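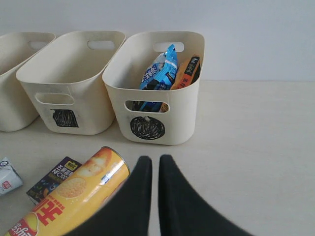
Kit corner: the Murnum sorting set, two weeks on

Quick one this month, deadline was yesterday and I'm typing with one eye on the kettle. Several of you asked at the last meet whether the Murnum kit is worth the money. Short answer: mostly yes, if you've already got an arm. Long answer follows.

What it is. A tabletop pick-and-sort package, sold through Larkbridge. You get the two-finger gripper, the small camera that goes on the wrist, a mounting plate, cables, and a licence for the sorting software (Droma, more on that below). You don't get an arm. You don't get bins. You don't get anything to sort, so raid the kitchen cupboard. Price is £979 including delivery, which made me wince, but the next one up the Larkbridge list is over 2000 and does much the same job with a nicer box.

Setting up. Half a day, less if you read the sheet first. I didn't. The mounting plate goes on one way round only and the sheet does say so, in small print on the back. Four bolts, one cable for the gripper, one for the camera. The camera cable is too short. If your arm is the longer sort you will want an extension from day one, order it with the kit and save the second postage charge.

Software next. Droma runs in a browser window on whatever laptop you've got, mine is elderly and coped. Installing it was painless. Finding the arm was not, three goes, a restart, then it was there as if nothing had happened. The licence key is on a sticker on the inside of the lid so don't recycle the box. (You can guess.)

How the sorting works. Plain plastic bins, all the same, with marker scribbles on the front to tell them apart. Round scribble, square scribble, whatever you can draw. You show Droma each mark once, give it a name, and from then on you set rules like "crisps in round, drinks in square". I liked this a lot. No printed tags, no stickers peeling off, and if you change your mind you draw another one. My drawing is dreadful and it didn't seem to mind. Press hard with the pen though. Thin faint lines it muddles up, thick scribbly ones it gets.

What it's like on real shopping. Snack bags: good. The fingers close slowly and there's a setting for soft things which you should turn on and leave on. Small drinks cartons: very good, best of the lot, flat sides and a bit of weight to them. Boxes and flat packets: fine so long as they go in at an angle, it lets go a touch early and they lean where they land. I've stopped tidying them.

Crisp tubes: hmm. Anything long and round lying on its side wants to roll, and the gripper has to come down square across it. When it does, lovely. When it comes in skewed the tube scoots off and you're crawling under the table. I had the best luck with tubes lying at a slant to the arm, no idea why, and the worst with tubes pointing straight at it. There's a "cylinders" option in the beta menu which helps a bit. Things resting on top of each other are still a weak spot, it will go for the top one, which is right, but then sulks for a few seconds before it looks for the one underneath. Be patient with it.

Shiny wrapping I expected trouble with and mostly didn't get it. Bright sun on the table was worse, I drew the curtain and it went away. Plain pale table and plain wall behind is what the sheet recomends and for once do as the sheet says. I tried it on the patterned oilcloth first and it was seeing packets that weren't there.

Fingers. Black, chunky, taper to a rounded tip. They take up a fair bit of the camera view when you're watching on the laptop, which put me off at first, but you do get used to steering by the gap between the tips. The grip pads wear. Mine are still alright after 300 picks (the software keeps a tally, handy) but Larkbridge lists replacements so I'd asume they expect to sell some. Spare set is 2 to a packet. Add one to the order.

Noise. Not bad. Gripper makes a small whine at the end of each close. The arm is louder.

Support. Larkbridge answered my email the same afternoon and the answer was right, so full marks. The Droma help pages are thin, half of them show an older version of the menus. There's a users' forum, friendly, slow.

Also looked at: the Tran kit, which is the one people keep mentioning. Cheaper to buy, but the camera is fixed on a stand, so you have to measure everything up again whenever somebody knocks the table. In my house that is daily. If yours can be bolted down in a shed and left alone then Tran may suit you better and you'd keep some change. Fingers on the Tran are thinner and get into tight corners of a bin more easily, fair's fair.

Grumbles, in no order. Short cable, said that. No carry case. The licence is for a single laptop and moving it means emailing somebody. The stop button in Droma is small and grey and sits next to the one that starts a new run, please, make it big and red. The lamp on the camera cannot be turned off, only down.

Likes. Marks on bins. Soft setting. Quick to bolt on once you know which way up. Doesn't crush things, I've eaten the evidence.

Would I buy it again? Yes, with the extension cable and the spare pads. If you're starting from nothing, wait, Larkbridge say a bundle with a small arm is coming in October and they wouldn't give me a price. If you own an arm that's sat doing nothing since the last project, this will get it working again in an afternoon.

Members' discount still stands, put the club name in the order notes and they take the delivery off. Don't ring, the phone line is shut on Saturdays and mostly engaged otherwise.

Mine is coming along to the next meet if anyone wants a go. Bring your own snacks. Light ones please, and no glass. Also if whoever borrowed the long hex keys could drop them back in the tin, I need them to get the thing off the bench.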